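Capítulo 4
El género de punto: estructura y dibujo

Objetivos del capítulo
Al terminar esta unidad, el alumnado será capaz de distinguir un tejido de calada de un género de punto, describir la formación de la malla e interpretar un diagrama sencillo de jacquard a dos colores.

En el capítulo anterior se estudiaron los tejidos de calada, formados por el cruce de dos series de hilos, la urdimbre y la trama. El género de punto responde a otro principio: un hilo se curva sobre sí mismo y forma bucles que se enlazan con los de la pasada contigua. De esa disposición proceden su elasticidad y también su tendencia a deformarse. La unidad básica recibe el nombre de malla. Las mallas alineadas en sentido horizontal constituyen una pasada; las alineadas en sentido vertical, una columna.

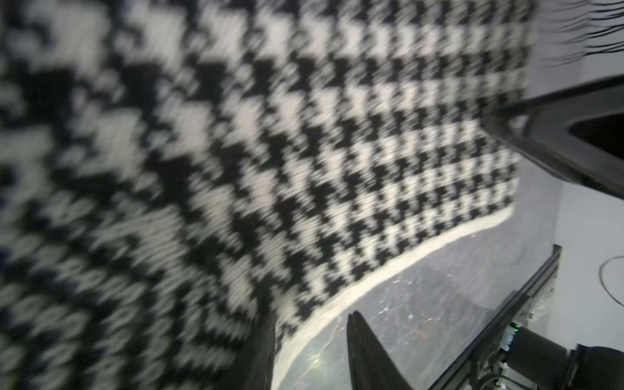
El dibujo en color puede obtenerse por varios procedimientos, entre ellos el listado, la intarsia y el jacquard. En este último, cada malla se teje con uno de los hilos disponibles según un diagrama cuadriculado, en el que cada casilla equivale a una malla. Los motivos de contorno dentado se adaptan bien a esa cuadrícula. La pata de gallo, propia en su origen de los tejidos de calada, se reproduce en punto con negro y crudo, y puede combinarse en una misma pieza con motivos escalonados de mayor tamaño. En ambos casos, la forma en V de las mallas permite reconocer la estructura del género.

El diagrama de trabajo de este capítulo, preparado por Fidelina Ayala, abarca 64 columnas y 200 pasadas. Antes de abordarlo conviene repasar dos nociones - la galga de la máquina y el título del hilo - que determinan las dimensiones finales del motivo.

4.1 La malla y sus partes
En toda malla se distinguen la cabeza, los pies y las dos piernas o flancos.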